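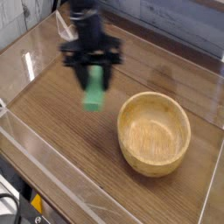 Green block, wooden bowl, brown table.

From: Gülizar Dönmez
To: Pretley Turners and Makers list
Subject: Re: Bowls for the block sets, and what to put on them
October 2023

Hi all,

Replying to the whole list as I've had the same question three times off it. I'll quote the original so we all know what we're arguing about.

> I have agreed to make the bowls for the Lestero toy library block sets, in a
> moment of weakness at the July meeting. They want one bowl per set, round,
> open at the top, nothing a four-year-old can pry off. I have turned two so
> far and have three questions.
>
> First, finish. I put mineral oil on one and left the other bare. The oiled
> one looks lovely and the bare one looks like a bowl. Does it matter?
>
> Second, the rim. I like a thin rim. My wife says a thin rim is a bite mark
> waiting to happen.
>
> Third, does anybody have a view on pale wood against dark? I have a stack
> of pale blanks from Sivthorpe and not much else, and I would rather not buy
> more before I have used those up.
>
> Also, how big? The library's note says "a good size," which I have read
> several times without it getting any better.

In order, more or less, with the last one first.

Size. I wrote "a good size," so I'll take the blame. What I meant was a bowl of some 200 millimeters across the rim. I have tried the blocks in a smaller one, and they stand up in it like breadsticks. At 200 they lie down. The long green ones are the test piece. If a long green one will lie across the floor of the bowl without propping itself on the wall, the bowl is big enough. If you only have blanks for something smaller, make it anyway and we'll use it for the little cubes, which get lost under the radiator whatever they are kept in.

I would not go as big as 300. We had one that size from Salcedo's old stock and it was a beautiful thing, and inside a month it was a hat.

Rim. Your wife is right. Round it over, leave some meat on it, and then round it over again. The one in the picture is how I like them: smooth sides with a slight flare and a rounded rim. A flare is also kinder to small hands going in after the last block, and kinder to the block going the other way, as a near miss tends to slide in and everyone gets to feel clever. Straight sides are handsome and I own several. None of them are in the toy library.

Please don't chase a perfectly featureless inside. Mine has a faint circular ridge where the floor meets the wall. I could pretend it was a design decision. I have looked at a lot of bowls by people much better than me and found that ridge in a fair number of them, generally with a paragraph in the catalog to go with it. Sand it so it doesn't catch a fingernail and move on with your life.

Same goes for spots. There are a few darker ones and some streaks on the outside of mine, and I had one message off list asking if I was "aware" of them. I am aware of them. It's wood. If the mark is sound and you can't lift it with a nail, leave it. If it's soft or it crumbles, that blank is for the stove.

Color. Use the pale blanks, all of them. Pale is easier to find on a dark table, and our tables are brown. A dark bowl on a brown table is handsome and gets an elbow through it. The blocks also show up better against pale wood. The green ones especially: in a dark bowl at four in the afternoon they might as well be pickles. If anyone has walnut they are desperate to turn, please turn it into something for themselves.

Finish. This is where I expect to get letters. I'm for oil, wiped on thin, wiped off properly, and left alone for a good while before it goes anywhere near a painted block. Bare is fine too, but a bare bowl goes gray on the rim where it's handled and then somebody's grandfather takes it home to "freshen it up" and it comes back purple. What I don't want is varnish, or anything out of a tin with the label gone, however long it has been on your shelf and however well it did on the boat.

If you oil yours, hang on to the rags and dry them flat outdoors. Don't ball them up in the bin. I know you know. I'm writing it down for the person who joined last week and introduced himself to the list by asking if a drill counts as a lathe.

(It doesn't. Welcome, though.)

Sanding. I go to 185 and stop. Yes, I am aware that 185 isn't a grit. It's what my late uncle wrote on the lid of the box, and whatever is in the box does a nice job, so 185 it is. Those of you with paper from a shop can use 180 and tell yourselves we're doing the same thing. Going much finer on a toy bowl is a waste of an evening – it will be banged on the floor by lunch.

Feet. I forgot feet and so did the original message. No feet, please. A plain flat bottom, very slightly hollowed so it doesn't rock. We had a batch with a neat little turned foot and every one of them went over as soon as somebody dropped a block on the side nearest to them, followed by tears, and then by a second bowl going over in sympathy.

Numbers. Lestero has asked for 12 to begin with. Two are spoken for if the gentleman quoted above will own up to his. I'll do two more. That leaves eight, and I'd like names against them before the clocks change, when half of you go quiet until spring and claim it was the cold in the workshop.

Blocks. You don't need to make any. The library has blocks. I only mention it as I know two of you have already started, and one of you has bought green paint. If it's too late to stop, then check the paint is one that's sold as safe for toys once it has cured, and bring me the tin so I can read it myself. I believe you. I'd still like to see the tin.

Drop off at mine or at the Pretley hall, on the shelf to the left of the urn. Put your name on the bottom in pencil. Please don't burn it in with an iron unless you've done it before, for reasons that anyone who has seen the shelf to the left of the urn will understand.

One last thing on rims, as I've just reread the message. A bite mark isn't the end of the world. We have a bowl with a full set, top and bottom, and it's the one they all fight over.

Gülizar

--
You are getting this because you are on the Pretley Turners and Makers list.
To leave, send a blank message with "unsubscribe" as the subject. Please do not
send it to the whole list.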